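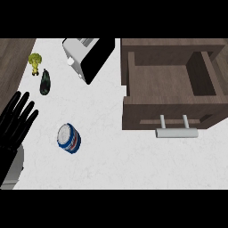
Brokkoli und Aubergine auf einer Arbeitsplatte aus weißem Marmor. Grafik: Stustik

Gemüsekiste Gaber nimmt ab Dezember wieder neue Haushalte auf

Die Gemüsekiste Gaber öffnet ihre Warteliste. Ab Dezember können sich nach Angaben des Betriebs bis zu 400 weitere Haushalte für die wöchentliche Lieferung anmelden. Zuletzt war das Abonnement über mehrere Monate geschlossen, weil Lagerfläche und Lieferwagen nicht ausreichten. Auf der Liste stehen derzeit 951 Namen.

Möglich wird die Erweiterung durch eine zweite Kühlhalle, die der Betrieb vom Großhändler Allport übernommen hat. Die Halle liegt direkt neben dem bisherigen Packraum und stand seit dem Umzug des Händlers leer. Der Mietvertrag läuft zunächst über vier Jahre. Zum Kaufpreis einer späteren Übernahme machten beide Seiten keine Angaben.

"Wir hätten im Sommer schon gern aufgestockt, aber ohne Kühlung geht uns der Salat kaputt", sagte Betriebsleiterin Precious Ocampo. Im Winter sei der Start einfacher. Kohl, Lauch und Wurzelgemüse ließen sich länger lagern, und die Fahrer hätten Zeit, sich auf die neuen Strecken einzustellen.

Vergeben werden die Plätze in der Reihenfolge der Anmeldung. Wer auf der Liste steht, bekommt eine Nachricht per E-Mail und muss innerhalb von 7 Tagen zusagen, sonst rückt der nächste Haushalt nach. Eine zweite Runde ist für das Frühjahr vorgesehen. Ob dann alle Interessenten zum Zuge kommen, ließ Ocampo offen.

Am Inhalt der Kisten ändert sich wenig. Angeboten werden weiterhin eine kleine und eine große Kiste, dazu eine Variante nur mit Gemüse, das sich ohne Kochen essen lässt. Das Wintersortiment stammt überwiegend aus eigenem Anbau und von Höfen aus der Nachbarschaft. Auberginen, Paprika und Tomaten kauft der Betrieb in der kalten Jahreszeit zu - sie sind auf dem Lieferschein gesondert ausgewiesen und lassen sich abbestellen.

Neu ist die Bestellung über die App Flidetti, mit der Kunden einzelne Sorten tauschen oder eine Lieferung aussetzen können. Bisher war das nur telefonisch möglich. Das Telefon bleibt vormittags besetzt, Änderungen müssen wie bisher am Vortag der Lieferung bis 12 Uhr eingehen.

Die Preise für bestehende Kunden sollen bis zum Frühjahr gleich bleiben. Für neue Abonnements kommt ein Pfand auf die Kiste hinzu, das bei Kündigung erstattet wird. Ocampo begründete das mit dem Schwund: Zu viele Kisten kämen nicht zurück und landeten vermutlich in Kellern und Garagen.

Für den Packraum sucht der Betrieb außerdem Verstärkung. Ausgeschrieben sind zwei Stellen in Teilzeit und eine Stelle für die Auslieferung, ein Führerschein der Klasse B genügt. Bewerbungen nimmt das Hofbüro entgegen.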